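Norkance is an online booking service for small-animal boarding, covering rabbits, guinea pigs, chinchillas, rats and pet birds. It was started in the town of Sirov as a paper list of households willing to take in rabbits over the summer, and now operates in Sirov, Bulura and the villages between them. Dogs and cats are not accepted.

Owners search by species, date and distance. Each host has a profile stating which animals they keep themselves, how many guests they will take at once, and whether they can give medicine. New hosts complete a home visit and a short written test on feeding and signs of illness. The test was added after the merger with Kocsis, a bird-sitting agency in Bulura that already used one. The combined register held 150 hosts at the time of the merger and later grew to more than 200.

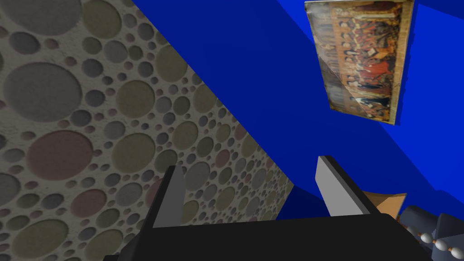 Bookings are made by the night, with the busiest period running from June to the end of August. The owner normally supplies the cage, bedding and food, and the host supplies space and a run. Species are marked by color on the site calendar, and nights with several guests fill up with overlapping marks. The effect is a little like a panel packed with round discs in olive green, khaki yellow, slate gray and reddish brown, the small ones filling the gaps between the large. A list view was later added for owners who found the calendar hard to read. Hosts can use either view – most larger hosts keep to the list.

Payment is held by the service until the second day of the stay. Cancellations made a week ahead are refunded in full. Vet costs during a stay are charged to the owner, up to a limit agreed at booking, and the host must try to call before going over it.

Norkance handled 1000 stays in its first full year online and 3000 in its fourth. Rabbits make up the largest share, followed by guinea pigs. Parrots are listed separately – they may only be placed with hosts who came from the Kocsis register or have passed the longer bird test.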